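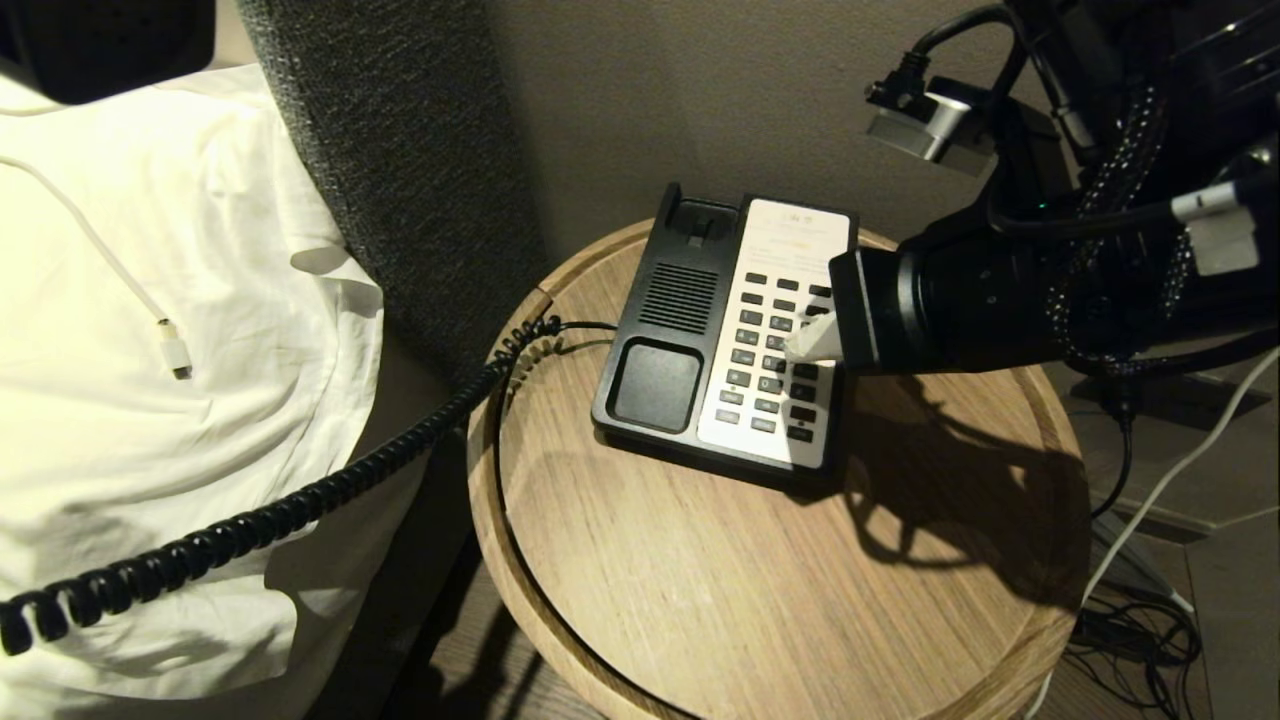 Aufbewahren, Geruch, Putzen: Hausmittel und Handgriffe rund ums legale Kraut
von Samran Sombatkul

Schnell runtergetippt, weil seit November dauernd dieselben Fragen kommen. Geht nur um Haushalt. Anbau steht auf der anderen Seite, Rechtliches bitte selber nachlesen, da ändert sich ja ständig was.

Gläser

Glas. Kein Plastikbeutel, keine Brotdose. Plastik lädt sich auf, die feinen Härchen bleiben an der Wand kleben und der Geruch geht trotzdem durch. Bügelglas mit Gummiring reicht völlig. Ich hab welche von Laitinen, die 800er (also 800 ml), Deckel schließt gut, Gummi gibts einzeln nach. Schraubgläser vom Gurkenkauf gehen auch, aber den Deckel riecht man noch Monate später. Wer Dill mag, bitte.

Nur zu drei Vierteln füllen. Nicht stopfen.

Dunkel und kühl stellen. Nicht in den Kühlschrank, da schwankt die Feuchte bei jedem Türöffnen. Tiefkühler auch nicht, wird alles spröde und bröselt beim Anfassen. Schrank im Schlafzimmer, unteres Fach, fertig. Nicht über dem Herd und nicht neben der Spülmaschiene.

Beschriften! Kreppband, Bleistift, Monat und Sorte. Kugelschreiber verblasst auf Krepp, Filzer verschmiert.

Feuchtigkeit

Zu feucht = Schimmel. Zu trocken = Staub. Kleines Hygrometer ins Glas legen, die billigen tun es. Zeigt es über 65 Prozent, Deckel auf und eine Stunde offen stehen lassen, dann nochmal schauen. Feuchtepäckchen (meine sind von Letdale) halten den Wert ganz gut, pro 800er Glas nehm ich 2 Stück. Wenn die hart werden sind sie durch.

Orangenschale, Apfelschnitz, Salatblatt im Glas: alter Tipp, lasst das. Schimmelt. Tassanee Yimyam hat mir dazu geschrieben, bei ihr war nach einer Woche das ganze Glas weg.

Verschimmeltes wegwerfen, alles. Nicht die eine Stelle rausschneiden. Glas danach heiß auswaschen, Gummiring neu.

Abschließen

Wo Kinder wohnen oder zu Besuch kommen: abschließen. Auch wo ein Hund wohnt, die fressen das Zeug mit Begeisterung und dann sitzt man nachts beim Tierarzt. Oberes Regal zählt nicht. Geldkassette geht, die meisten sind aber zu flach für ein Bügelglas. Vor dem Kauf messen, innen, mit Deckel zu. Meine Box ist von Brullell mit Zahlenschloss, 4 Stellen. Bitte nicht 1234 und nicht den Geburtstag vom Kind. Schraubt sie an die Schrankrückwand oder besser an den Boden, von innen, zwei Schrauben mit Unterlegscheibe.

Selbstgebackenes mit Inhalt ist nochmal ein eigenes Thema. Sieht aus wie jeder andere Keks. Also nie in die Keksdose, nie ohne Aufkleber, und mit in die Box. Hat ein Kind was davon gegessen: sofort Giftnotruf anrufen, Nummer vorher raussuchen und innen an die Schranktür kleben. Nicht abwarten obs von alleine weggeht.

Geruch in der Wohnung

Erst Quelle suchen, dann lüften. Meistens ist es der Mülleimer. Reste und Stängel riechen tagelang, also in ein altes Schraubglas und erst am Abholtag raus damit.

Querlüften, zehn Minuten, beide Fenster ganz auf. Gekippt bringt nix, kühlt nur die Wand aus.

Polster und Vorhänge: Natron drüber, ein paar Stunden liegen lassen, absaugen. Vorher an einer versteckten Stelle testen, auf dunklem Samt bleibt gern ein weißer Schleier. Vorhänge waschen wenn sie es aushalten.

Essig im Schälchen über Nacht hilft ein bisschen. Kaffeepulver auch, riecht dann halt nach Kaffee. Duftkerzen und Raumspray legen nur was drüber. Vanille plus Kraut, furchtbar.

Trockenschrank stinkt trotz Filter? Kohle ist voll. Kohlefilter halten nicht ewig und bei hoher Luftfeuchte noch kürzer. Ich hab den von Votano, Ersatzkartusche hat die Nummer 3953, passt nur mit dem Dichtring vom alten. Also Ring nicht mit wegwerfen! Ist mir passiert. Schlauchübergänge mit Alutape abkleben, Gewebeband löst sich.

Und an die Nachbarn denken. Wer beim Trocknen das Fenster zum Innenhof aufmacht, hat es abends im ganzen Haus.

Grinder, Schere, Finger

Grinder aus Metall: zerlegen, eine halbe Stunde ins Gefrierfach, dann ausklopfen und mit alter Zahnbürste nachgehen. Rest mit Isopropanol einlegen, abspülen, ganz trocknen lassen. Gewinde läuft nachher wieder, sonst einmal mit trockenem Tuch rum. Acrylgrinder NICHT in Alkohol, reißt. Da nur lauwarmes Wasser und Spüli.

Schere verklebt nach dem Schneiden immer. Lappen mit Speiseöl, kurz einwirken, abwischen, dann Spüli. Geht auch mit Isopropanol, ist schneller. Holzgriffe dabei trocken halten.

Finger: Öl, einreiben, dann erst Seife. Andersrum schmiert es nur rum. Oder gleich Handschuhe, die ohne Puder.

Harz auf der Arbeitsplatte - Öl bei Holz, Alkohol bei Fliese und Edelstahl. Auf lackiertem Holz keinen Alkohol, der Lack wird stumpf. Backpapier unterlegen spart einem die Sache.

Isopropanol nur bei offenem Fenster und nie neben Gasherd, Kerze oder Zigarette. Auch die benutzten Lappen nicht zusammengeknüllt rumliegen lassen, erst draußen ausdünsten, dann weg.

Küche

Die Dunstabzugshaube auf Umluft schafft den Geruch beim Erwärmen nur, wenn ihre Kohlematte halbwegs frisch ist. Fettfilter bei der Gelegenheit gleich mit in die Maschine.

Eigenes Sieb und eigenen Topf nehmen, kleben sonst an der nächsten Soße noch Reste. Topfboden mit rotem Klebeband markieren geht nicht (logisch, Herd), also an den Griff.

Hanfsamen zum Essen, die normalen geschälten ausm Supermarkt, sind was anderes und kommen in den Kühlschrank. Werden schnell ranzig. Offene Packung in vier Wochen aufbrauchen, Hanföl genauso, und nicht damit braten. Über Kartoffeln oder Quark.

Fragen unten rein. Zu Balkon und Gießen kommt noch was, wenn ich dazu komme.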